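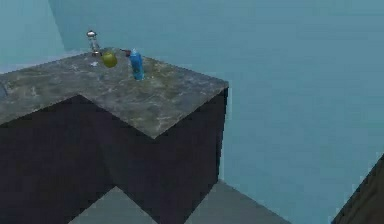 Monday, March 29, 2021

I have worked at Fonthorpe for 9 years, most of them on the planning desk. We run cleaning and tidying crews for furnished flats, and in February the company started bringing in robots for part of the round. People keep asking me what that has done to the jobs, so I am writing it down once.

The first thing it changed was where we do the training. Before a machine goes into a real flat it gets tried in a simulated one, and so do the routines we write for it. Prarkton is the name of the software. You get an apartment with rooms and furniture, and you write out the job in steps: go to the kitchen counter, pick up the apple, put it on the plate on the desk. Then you run it and read what went wrong.

The people writing those steps are cleaners. That was Iida Laitinen's doing. She runs the crews, and she told the Clellgate office that if the job was going to be written down then the people who did the job should write it, on paid hours. They agreed to five of us to begin with. I was one because I had done two years on the crews before I moved upstairs.

It is slower work than I expected. A cleaner walks into a kitchen and knows which things live on the counter and which have been left there. A pepper grinder stays. A bottle might stay or might not, depending on what is in it. We had never had to say so, and the first week was mostly arguments about bottles. Sewwandi Begum has been on the Ruotsalainen contract longer than anyone and she had rules for nearly everything, but she had never been asked for them. Her list ran to 79 lines by the end and it is now the one we all use.

The desk took another week.
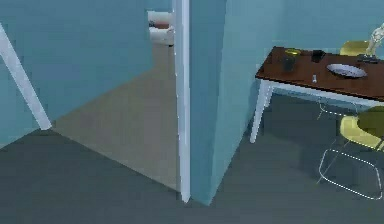

The desk side of the practice flat, with the plate and the mannequin on top.

Sewwandi's rule for desks is that you clean round things and put them back at the same angle. A cup can go to the kitchen. A figure like that mannequin is to be left alone unless the client has said otherwise. Chairs go back under if there is room. I would have moved twice as much, and I would have had complaints.

Now the less good part. The crews on the trial flats have gone from three people to two, and the third has been moved to other sites. No one has been let go, but two people are travelling further for the same pay and they are not pleased. Iida has asked for the travel time to be paid. There is no answer yet.

The writing work is easier on the knees, and some of the older staff want more of it. Others tried a day and asked to go back out. They missed the walking about, and they did not like sitting at a screen being told that step 5 had failed — I don't much like it either.

There is also the matter of grades. Writing routines is not in anyone's contract, so at the moment it is paid at the cleaning rate. I think that is wrong and I have said so in the staff survey and to my manager. The pay review is due after Easter and I will post again when I have seen what it says.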